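Noémi Mészáros
I promised a thread on how I learned to read old community newsletters in English, so I will try. It is long, sorry. Make a tea first.

2/
When I moved to Plaltmont I knew the English of textbooks. I could explain the passive voice, but I could not understand my neighbours. A colleague, Maite Valcárcel, told me to stop with the grammar and read something local and boring.

3/
So I went to the library and asked for something local and boring. The librarian did not laugh. She gave me a box of the Molo, the neighbourhood newsletter, 241 issues. I was allowed to take home four at a time.

4/
My rule was one issue every evening, with a pencil and a notebook. I looked up a word only if it came three times. "Potluck" came three times on the first page.

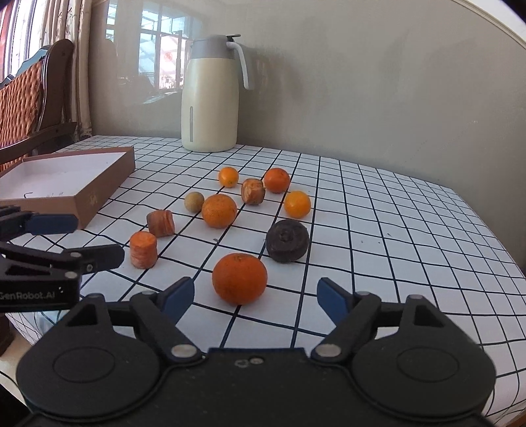
Citrus fruits and carrot pieces on a gridded cloth

5/
The letters were the best part. For almost a year two people argued about a hedge. I learned "with all due respect" from them, and I learned also that it means the opposite.

6/
Recipes are good for verbs. Simmer, fold, drain, set aside. I made the marmalade from the January issue and it did not set, but I can now say "it did not set", so I count it as a success — my husband does not.

7/
The hardest were the small ads. "Chesterfield, some wear, must go, OBO." I understood "must" and "go". OBO is "or best offer", I had to ask at work.

8/
After 52 evenings I noticed that I was not translating any more. I was only annoyed about the hedge, in English.

9/
My notebook has 2,442 words now. Many are useless (I will never need "eavestrough" in a meeting) but I like them and I keep them.

10/
Gwion Wynne asked if it works with other languages. I think yes. He is trying it with Hungarian, with a parish bulletin that my aunt sends him by post. He says the funeral notices are very clear.

11/
If your library has such a box, ask for it. Mine still has around 100 issues I did not open. I am going back for the next four tomorrow after work, and I want to know who cut the hedge.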